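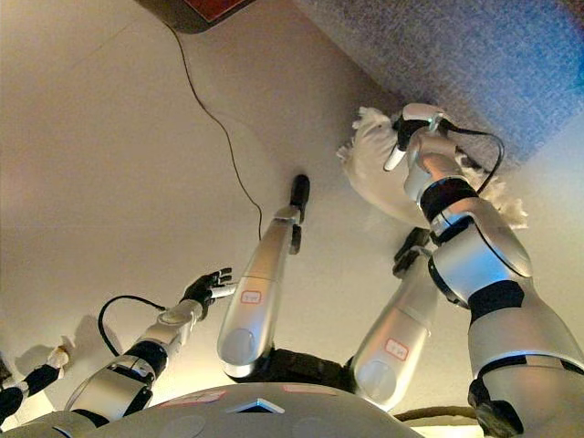

White fluffy item against the blue-purple surface

Ticket 632: Omlow label printer loses connection after sleep
Opened by: Margareta Buzatu
Status: waiting for customer

Hello support team,

I write about our Omlow label printer, which we use with the Trillum stock program. When the computer goes to sleep and wakes again, Trillum says "Printer not found". The printer itself shows a steady green light, and its own test page comes out fine.

What I have tried until now:
Changed the USB cable for a new one. Same error.
Removed the printer from Windows and added it again. It worked for the rest of the morning, then the same error after lunch.
Connected it to a second computer (Sorin Stoica's). The error came also there, after the first sleep.
Turned off "USB selective suspend" in the power plan. No difference that I can notice.

If I restart the print service by hand, the waiting labels are printed, but this takes up to nine minutes. Yesterday I had 44 labels in the queue and two of them came out double.
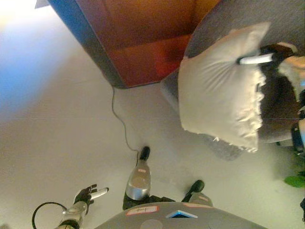

Darius Sima: Thank you for the clear list, Margareta. Please open Trillum, go to Settings, Devices, and tell me which port is written next to the printer. If it is a "virtual" port, choose USB001 instead, save, and let the computer sleep once.

Margareta Buzatu: It was written "virtual port 9". I changed it to USB001 and after one sleep the label printed normally. I would like to keep the ticket open until Sorin has tried the same on his computer.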